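Zivlow Purnport Triathlon confirms course, wave starts and timing for 2026 season opener

PURNPORT, Sunday, November 23, 2025

Zivlow Multisport has released the course specification and entry conditions for the Zivlow Purnport Triathlon, the opening round of its 2026 long-course series. The event will be held over a 102 km total distance, made up of a 2 km swim, an 84 km ride and a 16 km run. Entries are capped at 392 individual athletes. No relay teams will be accepted for this round.

The swim is a single anticlockwise lap in the Purnport inner harbour, starting from the eastern boat ramp. Turn buoys will be orange and sighting buoys yellow. Athletes must keep all buoys on the left shoulder. Wetsuit use will be decided on a water temperature reading taken one hour before the first wave, at a depth of 60 cm, and the decision will be posted at the transition entry.

The ride leaves Purnport on the coast road and runs to a dead turn at Ziswood, with two laps to be completed. Each lap is 42 km. The road surface is coarse chip seal for most of the distance, with a short section of smooth asphalt through the Ziswood township. Drafting is not permitted. The draft zone is 12 metres, measured from the leading edge of the front wheel to the leading edge of the following wheel, and an overtaking athlete has 25 seconds to pass through it. Drafting penalties are five minutes, served at the penalty tent before the second transition.

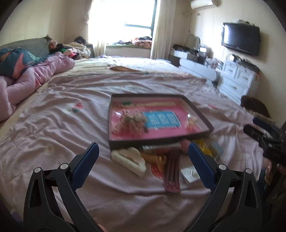
Display tray with a blue card and dried flowers.

The run is four laps of the foreshore path, 4 km each. Aid stations will be placed at the 1 km and 3 km marks of each lap and will carry water, electrolyte drink, cola and ice. Gels will be available at the 3 km station only. Cups are to be discarded inside the marked litter zones.

Changes from the previous edition

The transition area has been moved from the sailing club car park to the foreshore reserve. The new layout has a single entry and a single exit for bicycles, at opposite ends, so that all athletes cover the same distance on foot regardless of rack position. Racks are allocated by race number. Boxes and crates are not permitted beside the rack. One soft bag per athlete may remain in transition during the race.

The mass start used previously has been replaced by a rolling start. Athletes will seed themselves by expected swim time and enter the water in small groups at fixed intervals. Race time begins when the athlete crosses the mat at the top of the ramp. Open category athletes will start together in a separate wave, and finishing order in that category will be decided on the line.

Timing will be supplied by Rezende. Each athlete will wear a transponder on the left ankle, with mats at swim start, swim exit, bike out, bike in, each run lap and the finish. Split times will be published during the race. Lost transponders will be charged to the athlete.

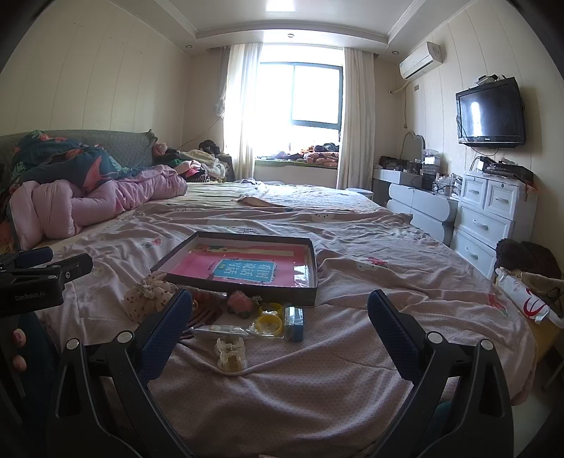

Ziswood Cycling Club, which trains on the coast road, welcomed the earlier release of the course file but asked that the dead turn be widened, saying the present radius "forces anyone on deep wheels almost to a standstill in a crosswind". Zivlow Multisport will extend the coned area at the turn by one traffic lane, subject to the road authority's approval.

Entry conditions

Entrants must be 18 years of age or over on race day and hold a current annual licence or purchase a one-day licence at registration. Bicycles will be checked at transition entry for brakes, bar-end plugs and tyre condition. Helmets must be fastened before the bicycle is removed from the rack.

Transfers between athletes close 28 days before the race. Deferrals on medical grounds require a certificate and will be honoured for one season. Entry opens to licensed members first, followed by general entry one week later.

The athlete guide, course maps and elevation file are available from the Zivlow Multisport website. Media accreditation requests should be sent through the contact form on the same site.

ENDS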